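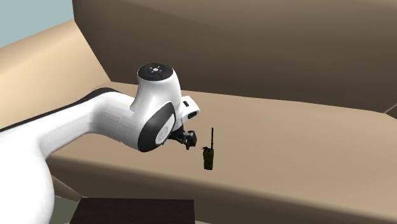

September 19, 2024
By the Udix editors

Grarov is a home-built robot arm project, begun in a shared workshop in the town of Tanberg. The name covers the arm, its gripper and the simulated living room in which most of the work is done. Its purpose is to pick up small things left on furniture, such as a handheld radio, and to put them back in their place.

The project started in November as a set of drawings for a two-finger gripper. The members wanted to test it before they paid for parts, so they first made a computer model of the room. The sofa in this model is plain, without seams or cloth texture – a choice which saved much drawing time. A run in the simulator takes about 15 minutes.
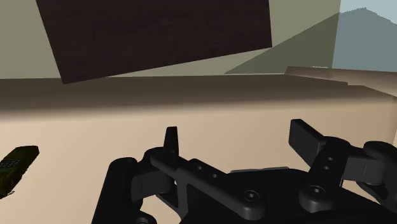 The fingers of the gripper move by linkages with pivots, and must be opened wide before the arm comes down over an object. Thin objects lying flat are considered the hardest. In the first series of 300 trials with the radio, 214 ended with a good grip. Most failures came from a wrong angle of approach, and the grip planner, called Marquez, was rewritten after this.

The budget for the physical build is 1,538 dollars, without the arm itself. The workshop keeps the drawings in a binder near the lathe, and copies can be made there. Work on a quieter motor for the gripper is not finished.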